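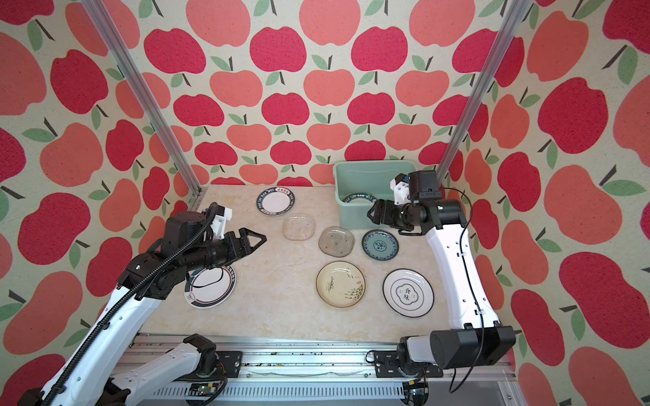 Issue 4, p. 11

Clearing the Table: Plates, Glass Dishes and the Bin

Last updated: March 26, 2026

I wrote this for the Damer kitchen corner (the one with the apple wallpaper, which I chose and still love!), but it'll do for any small table.

1. Put your green plastic bin towards the back, where you can reach it without leaning over the plates.

2. Start with the plates. Slide each one clear of its neighbours before you lift, and hold it by the rim if you can.

NOTE: Check the middle for specks while you're at it. White glaze shows everything, so I give mine a quick wipe before stacking.

3. Now the ridged glass. Take these pieces one at a time, please – I got cocky in June and chipped two.
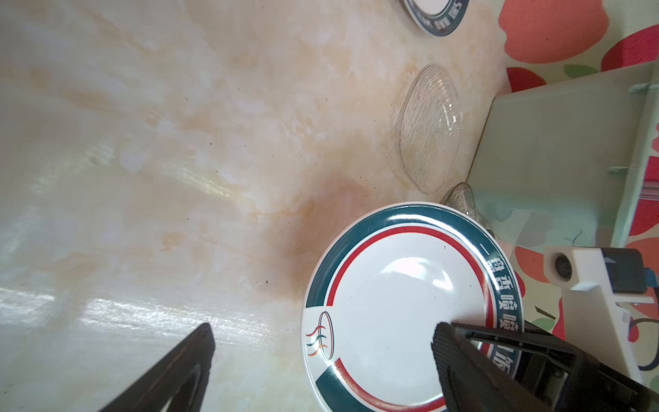
CAUTION: Clear glass is dreadfully easy to miss on a marbled top, especially a pale one. Run your eye along the table from the side before you start moving things about, and never stack glass on a china rim.

4. Stack the plates with the lettering facing the same way. Sveva Grasso thinks I'm fussy about this (she's right), but the pile looks lovely on the Nallodow shelf. Stop at 3 plates if your shelf is a narrow one.

5. Wipe the top down with a soft cloth and let it dry before anything goes back.

We use cookies to remember your settings. Accept | Manage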